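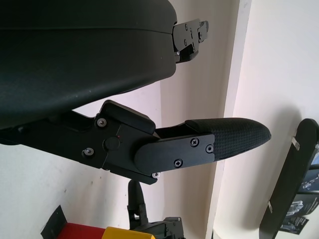 COMUNICADO DE IMPRENSA
Para divulgação imediata

Jodurstead abre recolha de demonstrações para o sistema de aprendizagem Meesuk

Recolha arrancou em maio, nas instalações da Barnik. Objetivo: 131 horas de exemplos de manipulação, feitos por pessoas, para treinar o Meesuk a pegar, rodar e pousar objetos do dia a dia.

Método simples. O operador conduz o braço, a câmara junto ao punho grava, o movimento das garras fica registado ao mesmo tempo. Depois repete-se, com outro objeto, outra posição, outra luz. Cada sessão dura 30 minutos, com pausa obrigatória a seguir. Participam 18 operadores, divididos por 2 turnos.

"Queremos também as tentativas falhadas. O sistema aprende pouco se só lhe mostrarmos o que corre bem", afirma Hiwot Tufa, responsável pela recolha de dados na Jodurstead. "Quem opera não precisa de saber programar. Precisa de paciencia."

As gravações são revistas antes de entrarem no treino. Exemplos com falhas de sincronização ficam de fora; os restantes recebem etiqueta com tarefa, objeto e resultado. Revisão a cargo da equipa de Vojtěch Charvát, que prepara tambem o guia de anotação. O guia será partilhado com os parceiros do projeto, entre eles a Jenus, que vai testar o modelo nas suas linhas de embalagem.

Melaniia Levchenko, da Jenus: "Temos peças que mudam todos os meses. Reprogramar de cada vez não compensa. Se o modelo se adaptar com poucos exemplos novos, já nos serve."

Próxima fase: tarefas com duas mãos e objetos moles (sacos, panos, cabos). Inscrições para novos operadores abertas até ao fim do mês, na receção da Barnik, das 9h às 17h. Formação incluída, não é preciso experiência.

Visitas de jornalistas possíveis mediante marcação, fora do horário das sessões.

Contacto para a imprensa: Brigitta Camenzind, comunicação, Jodurstead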